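12/08/2019
Notebook, place names bench, Plomdale

Back on the Semside copy of the valley list. Damian Gajewski scanned it in February and I have been putting off the second half ever since, on the grounds that the first half was bad enough.

The trouble is still Belar. The 1896 printed edition puts it on the east bank and says the people there were "the old Belari, who held the passes before the others came down." No source given. The editor was a schoolmaster with a strong feeling for mountains and a weak one for footnotes.

Went through the 89 entries again looking for the -ar ending. If -ar means "place of," as he claims, then Belar is the place of the Bel, and we get a people called the Bel, whom he then calls Belari, or place-of-the-Bel people. Fine. Villages do that. But he also splits Tomar and Gesar the same way and finds a tribe in each, so by page 3 the valley is fuller than it is now.

Amanuel Habte's view, written in pencil on my draft: the ending could just as well be a worn-down word for water. All three places sit on streams. So does everything else in the valley, I wrote back, also in pencil. We are not speaking in ink yet.

Checked the Gebremichael transcript for the older spelling. Two forms, Belar and Belhar, both in the same hand, four lines apart. The scribe clearly had no stake in our argument. If the h is real, the water reading gets harder and the schoolmaster gets a little less silly, which I resent.

To do:
Ask Damian for a better scan of leaf 2, the fold eats half a line.
Pull every stream name with and without h.
Stop writing "ancient" in the draft unless there is a date next to it.
Return Amanuel's pencil. 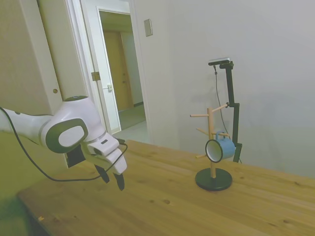
Does the h in Belhar settle what the ending means?
One spelling in one transcript is too thin for that. It counts against the water reading, and it stays an open point until the stream names have been checked.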